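Home Projects Software Gallery People Contact

Print this page E-mail this page

Loto planner gallery: the breakfast table set

Loto is the motion planning and control layer we use for two-armed work at Vondport. The pages in this gallery follow the software from one release to the next. Earlier pages cover the grasp library and the logging tools. The breakfast table set deals with the parts that came in with the February release: the shared planner for both arms, the new hand controller, and the changes to how the simulator and the controller keep time with each other.

All runs in this set were made in simulation. The table layouts come from Damgaard, our layout generator, which takes a list of objects and places them within limits set in a text file. A layout is thrown out if two objects overlap in a way the physics engine cannot settle, or if the target is out of reach of both arms. For the February tests we kept 1,000 layouts. The list of objects is short and ordinary: things to eat, things to put them in, and things to put under them.

The old planner treated each arm separately. It solved the right arm first, froze the result, and then solved the left arm around it. This was quick, but the second arm often ended up with a long detour or no path at all. The new one solves for both arms together when their working areas overlap and goes back to separate solving when they do not. The switch is made by a distance check on the two swept volumes. Nusrat Howlader wrote the check and Ertuğrul Bayram did the work on the joint solver.

An arm with no task is given a holding pose with the hand open. It still counts as an obstacle for the other arm, and the planner may move it if that gives a shorter path.
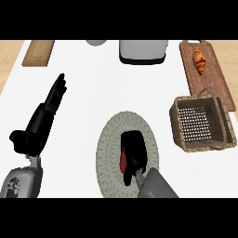
Right hand closed on a red object over the placemat, left hand open and clear of the table. The croissant is on the board to the right, next to the basket.

Marisol Lozano wrote to ask whether the hand controller gets the true object pose from the simulator or has to work from the estimate. She had tried the previous release with the true pose and found that the grasp scores dropped a good deal when she changed over, mostly on small objects that the fingers cover up. She would like to see both numbers given side by side.

The controller has worked from the estimate by default since February. The true pose can still be switched on in the run file (set pose_source to sim), and we use it for checking the solver on its own. Once the fingers close, the estimator stops trusting the image for the held object and carries the last good pose forward with the wrist. If the object slips in the hand, the estimate will be wrong until the hand opens again. Joint torque could be used to pick this up, and Nobuhle Coetzee has a branch that does so, but it is not merged. We will add the side by side scores to the release notes.

Notes on the settings

Planning time is capped at 400 milliseconds for each request. If there is no answer by then, the controller keeps the current pose and asks again with a looser goal. After three failed requests the run is stopped and written out as a planning failure, which is kept apart from grasp failures in the logs.

The hand controller has two modes. Position mode is used for opening and pre-shaping. Force mode takes over at first contact and closes the fingers to a set limit for each object class. Anything without a class gets the lowest limit. This is safe for soft items, but heavy ones can be dropped, so it is worth adding classes for your own objects before a long batch.

Simulator and controller now step from the same clock. In earlier releases they ran side by side, and a slow machine could give the controller old readings. Results from before the change should not be compared with new ones unless they are run again.

Replay files can be opened in Holiseck, our viewer. It shows the planned path for each arm, the swept volumes and the active mode of each hand. Replays from the old planner will open, but the left arm path is missing from them because it was never saved.

Questions about the layouts or the run files should go to Yvonne Tunstall through the contact page. Please give the release name and attach the run file.

Print this page E-mail this page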